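The Bench on Flarnach Street 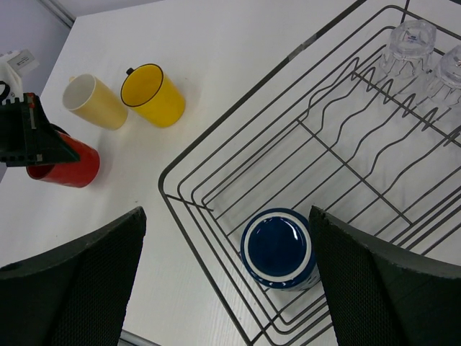 Annan, 10 Nov 2021

Fiifi Amissah painted his bench at night, when the street was quiet and he did not need to explain his colors. The town had given one bench to each of 21 painters. His was number four, in front of the closed shoe shop.

He wanted to paint the river Ostus as his mother told it to him, with the fish going up and the boats coming down. But the bench was short and the river was long. By midnight the water had arrived at the last board and there was still no sea.

"You have the legs," said a woman behind him.

It was Nhyira Abubakari from the bakery. She put her bag on the ground and looked for a long time.

"Nobody looks at the legs of a bench," he said.

"Children do. Dogs also."

So he lay down on the cold stones and painted the sea on the legs, first the two on the left. Nhyira held the lamp. She told him that she had passed this corner every night for 40 months and had never once stopped here.

When the blue was finished, she asked where people would sit.

"On the river," said Fiifi. "Tomorrow, when it is dry."

She did not go home. She sat on the step of the shoe shop, and they waited there for the morning.

266 shares
4 comments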